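March 2024, bench notes, hand-held grippers

Picking up from the Lukton fingers vs the Woreck fingers. Both on the same black body, trigger spring unchanged, so the only thing swapped is fingers and the screws that hold them.

Lukton first. Stiff, close nice and square, but they skate on anything thin. Bag straps ok. Coat collars no good unless you come in from below. Dropped 14 hangs before I stopped and wiped the tips with alcohol, then it got better for a while and went bad again. Tip wear? Look under the loupe tomorow.

Woreck fingers are softer and give a bit at the oval cut-out. Slower to let go. Cloth wants to stay in the gap after the trigger is fully out, have to shake it. On denim that's fine, on thin stuff it drags the whole thing off the hook.

Clothes on a wall are harder than the table set. Hooks are high, so the wrist ends up bent back and trigger pull gets short. Logged travel is up to 3 mm less than the same hand at table height. Worth knowing before we blame the encoder again.
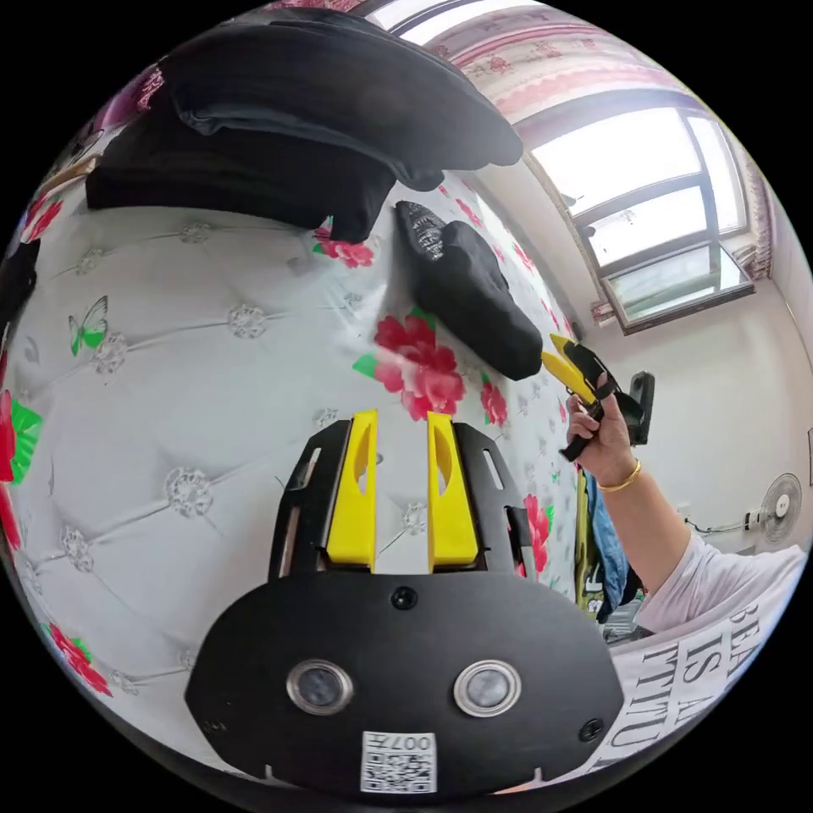
Left and right tools still drift apart in the log. Started together, after 113 takes the right one was late every time. Restarting the Bakhtiari logger fixes it, restarting only the tool does not. So it's the logger, or the hub. Swap hubs next.

Cameras: exposure hunts when the view swings from wall to window. Locked it, wall is now usable and the window is just white. Leave locked. The Ekden board gets hot with exposure locked, no idea why those two things would be related, but check it.

Wrist strap idea: dropped. Catches on sleeves.

To do
- loupe on Lukton tips
- thinner pad on Woreck, same screws
- redo the collar runs with both, same coat, same hook
- hub swap, then 3 long sessions without touching the logger
- ask for more short M3 screws, we are down to teh ones in the lid

Leaning Woreck for cloth. Not sure yet about bags, the buckles chew the pads.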